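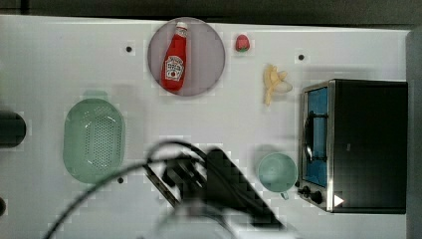

The Restaurant at 334

Lunch

My niece opened the restaurant at eleven in the morning and wanted a customer right away. I had come over to help my sister sort out our mother's things, but my sister was on the phone with the bank, so I sat down.

"What's good here?" I said.

"Ketchup," my niece said.

"Ketchup with what?"

She looked over the table. "On a plate," she said.

I told her I would have that, and asked if there was any fruit. There was a strawberry. There was also a banana, but it was already open, and she said I could have it for less. She was six and had strong feelings about prices. The strawberry cost 60 dollars. When I said that was a lot for one strawberry, she told me it came from Nutach, on a truck.

Nutach was where our mother had her store. It was called Gillies, after the people who had it before her, and she never changed the sign. She sold greeting cards and school supplies in the front and toys in the back. The toy food was in bins along the back wall, and when a bin got down to the last few pieces she took them home, so that by the time we were grown there was a closet full of fruit that didn't match. We had three kinds of lemon. We had a fried egg that had lost its yolk.

My sister came in while I was paying. She had a legal pad with her and she put it down on her lap and did not look at it.

"The account has 3,762 dollars in it," she said. "That's everything. That's after the funeral home."

"Okay," I said.

"I thought it would be more."

"I thought it would be less," I said.

My niece asked her mother if she had a reservation.

Orders

My sister ordered soup. There was no soup. She ordered a sandwich and there was no bread either, which was my fault, as I had put the bread in the donation box before anyone asked me not to. She ended up with an orange. It was the half kind, with the segments showing, and my niece carried it in with both hands and set it down hard.

"It's in the blue bowl because it's for dinner," she said.

"It's eleven thirty," said my sister.

"It's for dinner later."

We talked about the house while she cooked. The roof was bad and the lot was small. A man had offered to take it as it stood, everything included, down to the coat hangers. I wanted to say yes to him. I lived four hours away and I had already used up my days off. My sister lived ten minutes away and had been the one to drive over every time our mother called about the furnace or the cable box or a noise, and I knew that whatever I said about the house I should say it carefully. I did not say it carefully. I said it was only a house.

She wrote something on the legal pad and then crossed it out.

The ketchup stayed on its gray plate with the strawberry off to one side. I asked the cook whether the banana was still for sale, and she said it had gone up.

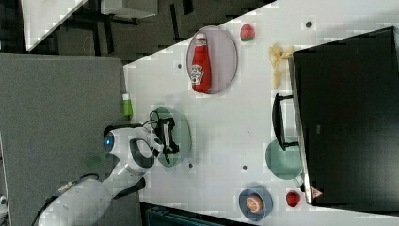
My sister said that our mother would never have put ketchup on a plate by itself, that she would have sent it back, and that she once returned a baked potato twice at the diner in Plovville and then left a good tip. I had forgotten the potato. I remembered the diner, though -- the stools, and how the waitress used to bring our mother the check without a word and our mother would add it up again on a napkin.

"She was usually right," my sister said. "They overcharged her for pie for years."

"She kept going back."

"She liked the pie."

My niece asked what kind of pie. We both told her, and we gave different answers, and she wrote down neither of them. She was still working out how to hold the pencil.

After that it was easier to talk. My sister said she didn't want the house. She wanted somebody to ask her if she wanted it. So I asked her, and she said no, and we sat there a while longer. I finished my lunch. She picked up the orange and put it back in the bowl the other way up.

"Tell the man yes," she said. "But not the closet." 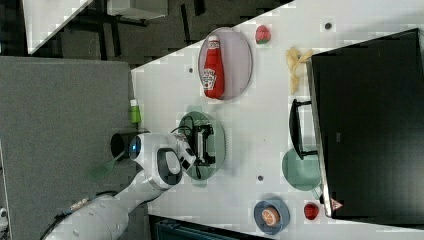 Closing Time

We packed until it got dark. The closet took one long box and one short one, and my sister wrote FOOD on both, and then under it TOY, so the movers wouldn't worry.

My niece gave me my bill at the door. It was on a sheet from the legal pad and it came to 695, with the dollar sign at the wrong end. I told her I only had a twenty. She said that was fine and I could bring the rest on Monday.

I had planned to drive home that night. I went out to the car, moved my bag off the front seat, and came back in to ask my sister where she kept the sheets.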